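We use cookies to keep you signed in and to count visits to our help pages. Accept | Manage settings

Filed under: Help > Moltis Picture Library > Set-up guides

Section 4. Adding pictures to a shared library

Complete Section 3 before you start. You need an editor account and a library folder on a drive that every user can reach. Viewers can search and download pictures but can't add them.

4.1 Before the first import

1. Close Moltis on all other computers that use the library.
2. Open Library > Settings and check the path in the Location box. It should begin with the name of the shared drive. If it begins with a drive letter used only on your own computer, other users will see gray tiles in place of pictures.
3. Choose a file limit. The default is 2000 pictures per folder. When a folder reaches the limit, Moltis opens a new one and adds a number to its name.
4. Click Save and wait for the status bar to show Ready.

CAUTION: Do not rename or move library folders in your computer's own file manager. Moltis loses track of the pictures and you will have to run Repair (Section 9).

4.2 Importing

1. Click Import and select the source folder. Subfolders are included unless you clear the box beside them.
2. Choose Copy or Move. Copy leaves the originals where they are. Move deletes them from the source once they have been checked against the library copy.
3. Set Duplicates to Ask. The other settings, Skip and Keep Both, are meant for people who import from the same source every day.
4. Click Start. You can keep working in other programs. A large import over a wireless network may take most of an afternoon, and the computer must not go to sleep during it.
5. When the import ends, read the report. Files marked with a yellow triangle were imported but have no date. Files marked with a red square were not imported.

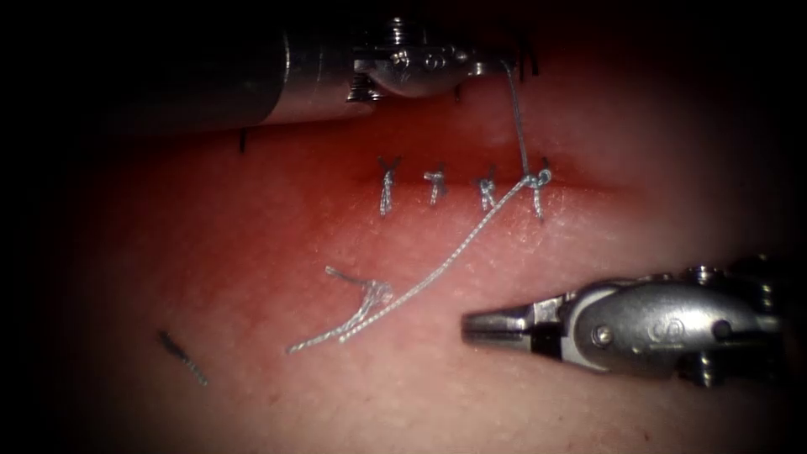
Fig. 4-1. Practice pad with four sutures.

NOTE: Moltis reads the date from the picture file itself. If the file has none, the Date box is left blank and you can fill it in later. Scanned slides and prints usually show the date of the scan, so check those before you sort by year.

4.3 Grouping pictures

A group keeps several pictures of one subject together in the list. Wide views and close views can share a group, and so can pictures of different shapes. A picture can belong to only one group, but it can appear in any number of albums.

1. In List view, hold Ctrl (Command on a Mac) and click each picture.
2. Choose Group > New and type a name. Names can have up to 87 characters, counting spaces.
3. Pick a cover picture. It stands for the whole group when the list is folded.
4. To change the order inside the group, open it and drag the pictures. The new order is saved when you close the group.

If two editors change the same group at the same time, the second one to close it gets a message and must choose which version to keep. The other version goes to the Set Aside album and stays there for 20 days.

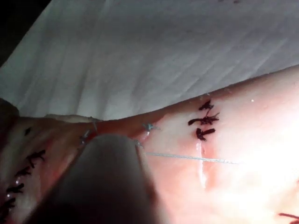
4.4 Titles and keywords

1. Select a picture and press F2 to open the Details panel.
2. Type a title. Keep it plain and put the subject first: "Harbor, east wall," not "View of the east wall of the harbor."
3. Add keywords, with a comma after each. Capital letters make no difference.
4. Press Enter to save, or Esc to leave the panel without saving.

To add the same keyword to many pictures, select them all before you press F2. Boxes that hold different text for different pictures show a dash. Leave the dash alone and nothing in that box will change.

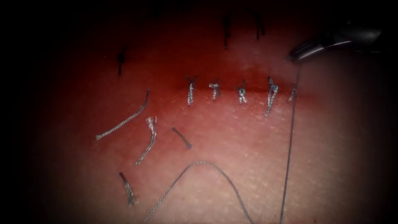

Keywords work best when everyone who adds pictures uses the same words, so agree on a list before the library gets large. Use the singular unless the word has no singular, and avoid short forms that only your own department would know. Go from the general to the particular. For a close view of a stitched incision you might enter "suture, knot, incision, thread." The number of knots doesn't make a good keyword, as few people will search for it, but it can go in the Notes box: "five knots, cut thread ends lying beside the incision." Notes are searched only when the user ticks Search Notes, so nothing that people need in order to find the picture should be kept there alone.

CAUTION: Deleting a keyword from the master list removes it from every picture in the library. Undo does not bring it back. Export the list first (Keywords > Export).

4.5 Albums and sharing

1. Choose Album > New and set it to Private or Shared.
2. Drag pictures or whole groups into it. The files themselves stay where they are.
3. For a shared album, tick the names of the users who may change it. Everyone else can look at it.
4. To send an album outside your organization, choose Export > Small Copies. The copies carry titles but no notes.

NOTE: In version 2, shared albums do not update while the Details panel is open. Close the panel and press F5.

If an album looks empty to one user and full to another, check that both have read access to the shared drive, then have the first user sign out and in again. If the trouble continues, save the log file (Help > Save Log) and send it to Bronico support with the name of the album.

Section last changed 21 July 2021. Printing and contact sheets are covered in Section 5.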